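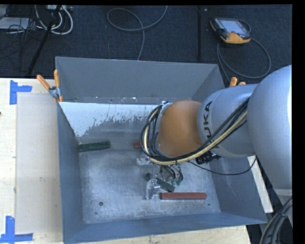 Starcombe Open-Top Bin, 600 Litre

Home > Yard and Storage > Bins and Hoppers > Starcombe

Product code: Starcombe 600
Availability: in stock at Grondville, to order at Omau

The Starcombe is an open-topped metal bin for loose and awkward goods. It has four sloping sides and a flat floor, and it is wider at the top than at the bottom. Farms use it for root vegetables, firewood and offcuts. Workshops use it for parts waiting to be sorted, and for swarf and clean scrap.

The slope of the sides makes it easier to get the last of the load out with a shovel or by hand. It also lets empty bins stack inside each other, which saves a good deal of floor in the off season. Don't stack them full. If you need a bin that can be stacked with a load in it, see the straight-sided Omau range.

Details

Capacity, level fill: 600 litres
Height: 72 cm
Empty weight: 53 kg
Colour: grey
Lid: not included, sold separately
Use: indoors or under cover

Capacity is measured to the rim. For anything that rolls, such as turnips or short lengths of round bar, allow for filling a hand's width below it.

Moving the bin

The empty bin can be slid by two people on a smooth floor. For anything further, use a pallet truck or a forklift and put the bin on a sound pallet first. We sell pallets cut to suit the base. They cost less than repairing a floor panel that has had a fork tine put through it.

Strap the bin to the pallet if it is going over rough ground. One strap over the load and one around the body is enough for most yards. On public roads it needs to be restrained like any other load, and the driver is responsible for that.

Filling and emptying

Tip heavy items in from low down. Castings and stone dropped from loader height will dent the floor, and a dented floor catches the shovel every time afterwards. A sheet of old conveyor belt laid in the bottom takes most of the knocks. We can supply one cut to size, or you can cut your own from scrap belt with a sharp utility knife.

The rim is folded but the corners are still metal corners. Wear gloves.

The bin is not watertight and should not be used for liquids, slurry or wet concrete. It is not sold for ready-to-eat food. Produce that will be washed or peeled later is fine, provided the bin has been cleaned and has not been used for scrap or chemicals beforehand.

Cleaning

Sweep out dry material first, then rinse with a hose and leave the bin tilted so it drains at one corner. Stuck-on clay and plant matter will come away with a stiff brush and warm water. Avoid chlorine cleaners. If you must use one, rinse well and dry the bin the same day.

Scuffs and shiny patches on the floor are normal wear and do not affect use. Rust that comes back in the same spot after cleaning should be rubbed down and touched up. Cold gal spray from any hardware store will do the job, although the colour will not be a perfect match.

Accessories

Drop-on lid, grey
Pallet to suit
Belt liner, cut to size
Label holder, clips to rim
Corner bumpers, set of four

The older label holder with the screw fitting has been discontinued. We have a few left at Grondville for people who want to match what they already have – ring the counter and ask.

Delivery

Single bins go by general freight on a pallet. Orders of 11 or more travel nested and are cheaper per bin to send, so it can be worth going in with a neighbour. You will need a forklift or a tail-lift booking at your end. Tell us which when you order, as the carrier won't unload by hand.

Check nested bins when they arrive. Small marks where one has sat inside another are to be expected. Bent rims are not, and we will replace the bin if you let us know within a week.

Pick-up from Grondville is free. Bring a trailer with sides or tie-down points. The yard closes for lunch at 12:30 pm and opens again at 1:15 pm, and it is closed for the first half of January.

Warranty

Two years on seams and rim folds in normal use. Dents, fork damage and surface rust are not covered. Keep the docket.

For bulk pricing or odd sizes, contact Roald Rustad at the Grondville office. Odd sizes are made to order and can't be returned.

See also: Starcombe Half-Height Bin, Omau Straight-Sided Bin, Ma Hand Scoop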